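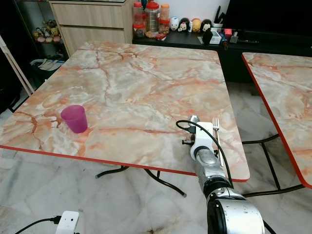
Figure 3. Tabletop with a marble pattern and an upright magenta-purple cup.

3.2 Outages after the depot fire

The October fire at the Skavley fuel depot cut deliveries to the Dmytriv district for 60 hours. Palamarchuk counted 475 households without heating oil on the first night — most of them east of the rail line. 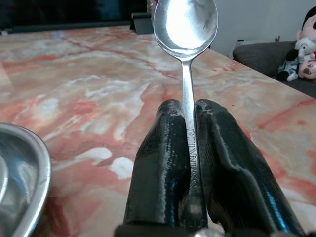 3.3 Repair and supply

Arkoleo, the operator, restored one loading line and moved the remaining stock by road. Daily volume stayed 40 percent below normal.
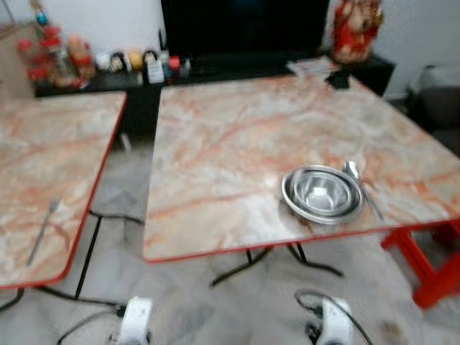 Cifuentes attributes the shortfall to damaged pumps, while the district office cites a lack of tank trucks. Delivery records support both accounts.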